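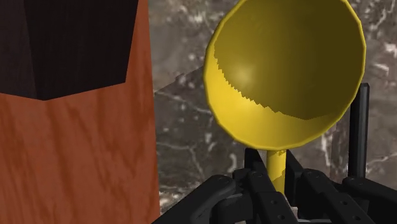
Yellow ladle next to the orange-brown wood grain. Render.

Tags: kitchens, wood finishes, rentals

**gratefulgrain** wrote:
ok so need opinions fast, the guy from Kemport wants an answer by tomorrow. Redoing the kitchen in the rental unit. Cabinets are solid but the finish is shot, that sticky feeling by the handles. Options are strip and oil, or strip and poly. Wife likes the warm orangey wood look, I keep leaning darker. Tenants are hard on stuff. What holds up?

**mudsill82** wrote:
Poly. Rental. Done.

**tack_cloth** wrote:
Disagree. Poly looks great until it chips and then you cant spot fix it, you have to sand the whole door. Oil you just wipe more on. I've had Kornida hard oil on my own doors since March of last year and the only bad spot is over the kettle.

**mudsill82** wrote:
"my own doors" — so you wipe them. Tenants dont wipe anything. Who's going in there twice a year with a rag?

**gratefulgrain** wrote:
Me I guess. I'm over there for the furnace filter anyway

**pennyhinge** wrote:
What did they quote you? I got 700 from Kemport for a tiny galley kitchen, doors only, boxes not touched. Thought it was high. Ended up doing it myself with the Jemach gel stripper, two weekends, smelled awful, would do again.

**gratefulgrain** wrote:
Higher than that but it includes boxes and new hinges. 18 doors. Didn't think about doing it myself, no garage over there

**pennyhinge** wrote:
18 is a lot with no garage. Pay the man.

**oldsash** wrote:
Before anybody strips anything — what's under it? If it's the sticky stuff by the handles that's mostly hand grease and the old finish going soft. Try degreaser and a scrub pad on ONE door, inside face first. Let it dry overnight. Half the time you can scuff it and go right over with a fresh coat. Did a whole house for the Govindasamy place that way, never opened the stripper.

**tack_cloth** wrote:
+1 to trying that first. But dont go over old soft finish with anything water based, it'll wrinkle.

**oldsash** wrote:
It wont wrinkle if you shellac in between. Been doing it longer than water based has been any good

**tack_cloth** wrote:
Mine wrinkled. With shellac.

**oldsash** wrote:
Then it wasn't clean or the shellac was old. Check the date on the can.

**tack_cloth** wrote:
was a new can but ok

**mudsill82** wrote:
Can we go back to color. Dark shows every crumb and every scratch. Orange hides it. I know orange is "dated", tenants do not care, they want a dishwasher.

**latecoat** wrote:
Some tenants care! I turned down an apartment over the cabinets. Looked like my aunts basement. Mid brown is the safe one, and it reads newer in the listing photos.

**mudsill82** wrote:
You turned down an apartment over cabinets

**latecoat** wrote:
There were other things. Also the cabinets.

**pennyhinge** wrote:
If the wife likes warm go warm. Also warm is less work, you're not fighting what's already there. Going darker means stain, and stain on old maple or birch goes blotchy unless you condition it. Do you know what wood it is?

**gratefulgrain** wrote:
No idea. Previous owner said oak but I don't see oak, no big open grain

**oldsash** wrote:
Birch probably. Blotchy for sure. 50 bucks of conditioner and a test board or stay warm.

**gratefulgrain** wrote:
ok. Did the degreaser thing on one door tonight, under the sink. A LOT of brown came off on the pad. Still a little tacky at the bottom corner but the rest feels dry. Told Kemport I need another week, he was fine with it. Leaning warm, satin poly on the doors by the stove and sink, leave the uppers alone if they clean up.

**tack_cloth** wrote:
Mixed finishes will look mixed

**gratefulgrain** wrote:
uppers are satin already I think. will hold one up next to it before I do the rest

**oldsash** wrote:
Look at it in daylight, not under the hood light. And do the tacky corner again with mineral spirits.

Last updated: 31 July 2019
Contact us | Copyright the forum and its posters | Back to top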